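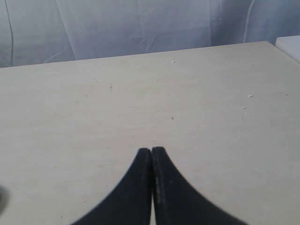
Einheit 6: Arbeitsplatz und Spieße

Ich fange in diesem Kurs nie mit dem Zucker an, ich fange immer mit der Platte an. Wer bei mir in Kudton schon den Grundkurs gemacht hat, kennt das und darf kurz die Augen verdrehen! Auf einem hellen, beigen Tisch sind kleine weiße Krümel gemein, man sieht sie erst, wenn man schräg über die Fläche schaut, und genau die kleben später an allem, was weich ist. Also einmal feucht wischen, einmal trocken, auch hinten an der Kante.

Die Spieße

Wir nehmen lange, dünne Metallspieße. Holz geht auch (in Nendness arbeiten sie nur damit), aber ich mag, wie glatt Metall durch Marshmallows gleitet. Tablett gern ein bisschen schräg vor euch stellen, so kommt man von beiden Seiten ran. Und bitte nicht die ganze Tüte auskippen, ein paar Stück reichen für den Anfang.
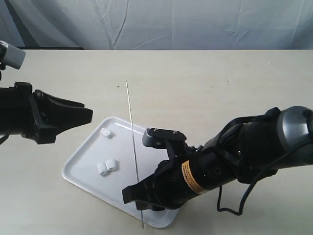
Beim Aufstecken gilt: langsam und mittig, mit einer kleinen Drehung. Wer drückt, bekommt Ziehharmonikas. Die sind lecker, aber fürs Buffet nehme ich sie euch nicht ab. Zwischen zwei Stücken lasse ich gern etwas Luft, vor allem wenn noch Schokolade drüber soll.

Danach den Schaft abwischen, immer vom Griff zur Spitze hin und mit einem frischen Tuch.

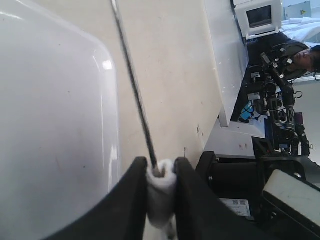

Bis zum nächsten Mal

Wir sehen uns Donnerstag, 24. März, in Raum 26. Bitte Schürze und zwei saubere Tücher mitbringen. Schokolade kommt erst im April dran, ich weiß, ich weiß.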